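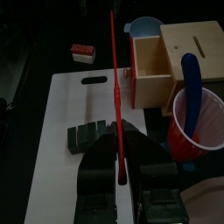 Sorting the play kitchen, finally

Tuesday, July 25, 2023

So I've been putting off the play food bin since October. You know how it goes, you tell yourself you'll do it over the weekend and then it's summer and there's a plastic cutlet under the couch. I finally sat down with it yesterday, coffee next to me, and got way too into it!

The pretend cutting stuff is my favorite. The red toy knife is so skinny that it slips to the bottom of every single bin we own (I once found it in the Lerkov bag with the beach towels). The slices that go with it are a whole other problem. I used to toss them in loose and then spend forever matching greens to greens. Now I line each one up in a row first and put it away as one piece, and it goes so much faster.

The cup was a lucky find too. I had a Sirnamis utensil rack in my online cart for 19 dollars, and then I stuck a couple of utensils in a plain red plastic cup and closed the tab.
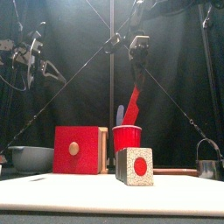

I like being able to grab them without digging, and a cup is easy to move when you want to wipe down the board. The little box with the red front and the round wood knob is staying out as well. I keep thinking I should repaint that red, but I read a very long Daneck forum thread about toy-safe paint, 400 replies, and came out knowing less than when I went in. So red it is.

What I haven't figured out is the bowl. It's wide and it doesn't stack with anything, but it's great for pretend salad so I can't get rid of it. For now it lives out with the box. If you have a trick for odd bowls please leave it in the comments!

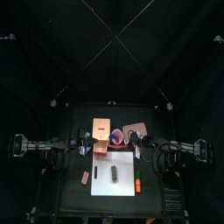 The black table with the little things laid out on it

Next up is the dress-up trunk, and I'm giving myself 10 days.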